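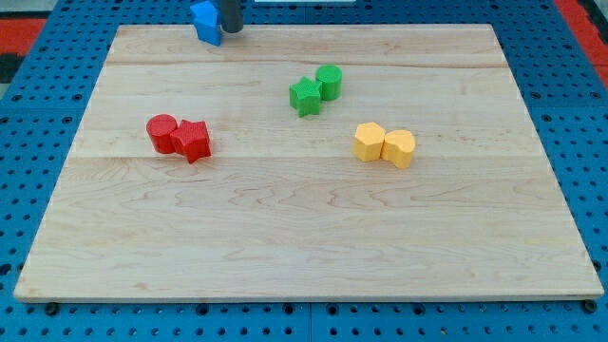 Me recibe en una sala de reuniones que se llama Sumum. Las otras dos, me explica camino de la máquina de café, se llaman Cumbre y Cima, y llevan tres años mandando a los clientes a la que no es. Es la responsable de correo electrónico de Brundalo, una agencia de marketing que prefiere que sus empleados hablen sin nombre. Ella lo prefiere también: «Mi madre cree que trabajo en turismo y no veo motivo para disgustarla».

Su cartera es modesta y variada: una cadena de academias de conducir, dos bodegas, una distribuidora de herrajes llamada Reisinger y bastante hostelería. Todos le piden lo mismo en la primera reunión, una lista más grande. «Llegan con 4.000 direcciones y lo dicen como quien enseña la foto de un hijo. Luego pregunto de dónde han salido y se hace un silencio muy bonito».

El caso de Reisinger le sirve para dar charlas. La empresa tenía en su base de datos 4.000 contactos reunidos en ferias, presupuestos y un sorteo de un taladro del que ya no queda memoria escrita. En noviembre hicieron limpieza: fuera duplicados, fuera direcciones muertas, fuera quien no había abierto un solo mensaje en dos años. Quedaron 2.005. «El director comercial me miró como si le hubiera robado la mitad del almacén. Le dije que la otra mitad era aire y que además lo estaba pagando por tramos».

¿Y funcionó? Se encoge de hombros. El primer envío a la lista nueva trajo 57 solicitudes de presupuesto. Con la vieja, el mejor mes había dado bastantes menos, aunque se niega a atribuirse el mérito completo: «También bajaron los precios. Eso en las charlas lo cuento al final, cuando ya están recogiendo los abrigos».

Para los envíos usan Plandgate, una plataforma a la que trata como a un cuñado servicial. Le gustan los informes y la segmentación. Le gusta menos el asistente que propone asuntos. «Me sugirió "¡Tus bisagras te echan de menos!". Lo probamos con un grupo pequeño. Ganó por goleada al mío, que era correctísimo y en el que había trabajado una tarde entera».

Sobre la frecuencia tiene menos paciencia. Un hotel le pidió un boletín diario y ella preguntó qué pasaba en el hotel todos los días. «Desayunos, me dijeron». Lo dejaron en uno al mes, y hay meses en que le sigue pareciendo optimista.

Le pregunto por el error que más le duele y no necesita pensarlo. En su segundo año mandó a 2.214 personas un mensaje que empezaba por «Hola, NOMBRE». Recibió varias respuestas. Una decía: «Hola, EMPRESA». «A esa persona le ofrecí trabajo. No lo quiso, claro, tenía criterio».

Desde entonces, cada campaña la revisa alguien que no la ha escrito, se manda antes a cinco buzones internos y nunca sale después de comer. Mientras me acompaña a la puerta le suena el móvil. Es un cliente que ha encontrado otra lista en un cajón.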